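8 May 2020, workshop notebook, bench corner

Long day on the table, so I'm getting this down before I forget which bit I did first. The table in the white corner is two flat panels pushed together, and I've been annoyed with it since April. The join runs straight across from left to right, and there's a step in it. Small, but you feel it with a fingernail, and anything with a flat bottom feels it too. Slide a tray toward the wall and it ticks as it goes over.

I started by pulling the front panel out a little and vacuuming the joint, which gave up a truly disgusting amount of crumbs and grit (I thought that might be the whole problem, ha). Pushed it back, checked again, step still there. So it's the height. I put the long straightedge across and shone a flashlight behind it, and the light comes through on one side of the join the whole way along. Tried shimming the front legs with the card that came in the Kashyap box. Too thick, and now it rocked as well. Took it out.

Nhyira Korletey came by around then and suggested leaving the height alone and just working on one side of the seam. Fair enough! Everything small can live on the front panel and the back one can hold nothing for now. I'd still like it flat eventually — I have a packet of thin Hisura shims somewhere, probably in the drawer with the dead batteries.

Then the cleaning. The front panel gets all the elbows and all the spills. I went over it with the Bikar spray and a soft cloth, six passes, changing the cloth after the third when it went gray. Most of the sticky stuff lifted. The scuffs are another matter. I had a go with a melamine sponge on one patch and stopped when the surface started looking shinier than its neighbors. I can live with scuffs more easily than with a shiny spot that catches the overhead light.

For a quick try of the layout I went with the foil-looking can and the little frosted tray, both in front of the seam.

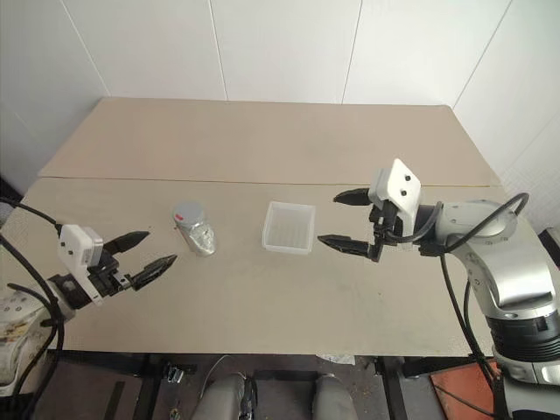

Can and tray on the front panel. Marks still showing toward the near corners.

I like the spacing. The tray has low walls, so you can get things into it without much fuss, and I want to keep it empty until we agree what goes in. My vote is the small hardware from drawer 16, which currently gets poured onto the bare table and rolls off. The can is crumpled enough that I wouldn't trust it next to anything fragile, and I'd swap it for a smoother one if somebody has a spare. It keeps its gray lid for now.

Also logged the leftover tray order from Bostoteck under 1117, same number as the old sheet, so please don't start a new one. There should be six in the pack. I haven't opened it.

Still to do:
find the Hisura shims and try one under each front leg
ask Nhyira about the other straightedge (mine has a ding near one end and I don't fully believe it)
wipe down the wall seams, they collect dust
new cloths, the old ones went in the trash
label drawer 16 properly

Leaving the spray on the shelf by the door with the cap on. Back on Monday with the shims, if I find them.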